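5.3 Checking the close view before you teach a thin-line task

This section explains how to check the picture from the fixed workspace camera in Donard before you start the line tracker. Do this check for every cable, cord or thread task. The tracker follows narrow bright shapes, and it can lose them when the background changes in brightness.

Before you begin:
The Barros controller must be in HOLD mode. The camera service must be running for at least 2 minutes, so that the exposure is stable.

1. Open the Perception tab and select Live View.

2. Set Auto Focus to Off. Move the focus slider until the lines are as sharp as possible. The background is allowed to stay blurred.

3. Press Freeze. Donard keeps one frame in memory and all next steps are made on this frame.

4. Look at each line along its full visible length. A line may look weak on a light part of the background and strong on a dark part. Note the weakest place, you will need it in step 6. 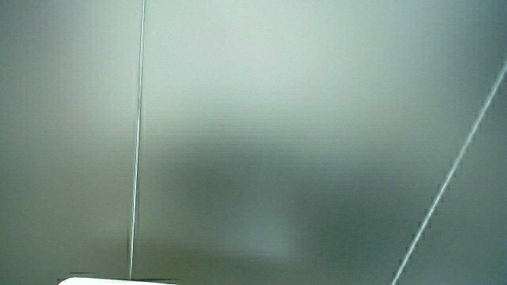
Figure 5-4. Frozen close view with two thin lines and the edge of a white object at bottom left.

In Figure 5-4 the left line is dim in its upper part, where the background is pale, and becomes brighter from the middle down. If you set the threshold only by the lower part, the tracker will report a short line. The small dark steps beside the diagonal line can also be taken for an edge. Edge Smoothing in step 7 is for this case.

5. Select Line Seeds and click one time on each line. Do not click on the place where a line meets another object.

6. Move the Contrast Threshold slider to 40. Lower it slowly until the overlay covers also the weakest place from step 4. If the overlay begins to spread into the background, go back a little.

7. Set Edge Smoothing to 2. Higher values can remove a very thin line completely.

8. If a bright object touches a line, draw an Exclude Area over the object. Leave a gap of 15 pixels between the area and the end of the line.

9. Press Run Test. The Status field must show one track ID for each seed. Two IDs on the same line mean that the track is broken, and you must repeat step 6.

10. Press Save Profile and give it a name without spaces.

Note: The profile is stored together with the camera position. If you move the camera, the profile is marked Old and Planning will not load it.

Note: Soft shadows in the background do not need an Exclude Area. The filter ignores shapes without a clear border.

CAUTION: Do not change from HOLD to RUN while Live View is frozen. The planner uses the last saved frame, and the arm can move to a wrong position.

If the test stops with message 123 (seed lost), delete all seeds, press Freeze again and continue from step 4. When the message comes back, check the focus first.

Go to section 5.4 to connect the saved profile with a motion plan.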